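Have you ever wondered what happens if you save up for a vacation and then the travel company shuts down? I used to worry about that a lot (I was a worrier!), so let me tell you how it works.

When a company goes out of business, it can't pay for your hotel or your plane anymore. So lots of places have a rule: the company has to keep some money safe, where it can't spend it. Think of a piggy bank with somebody else holding the key.

Let's say a family in Pakholm pays $4,000 for a trip to Romercombe. If their company closes in January, that piggy bank pays them back. 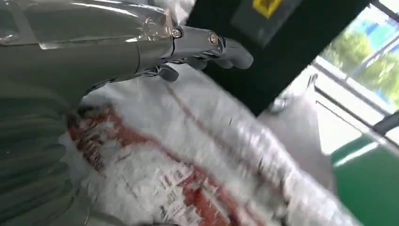 *A mechanical hand in gray*

And what if they're already there, splashing in the pool? Then the safe money can pay for their ride home, too. Phew!

Now for the boring bit that I secretly like. Grown-ups should check **before** they pay:

- Is the trip protected?
- Who is holding the safe money?
- What do we do if something goes wrong?

Keep the papers somewhere you can find them, even if there are 65 pages!

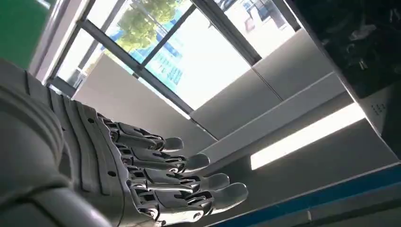
Catherine Shearer wrote to ask whether it still works if you book the plane and the hotel in two different places. Good question, Catherine! Sometimes it doesn't, so ask each company before you buy.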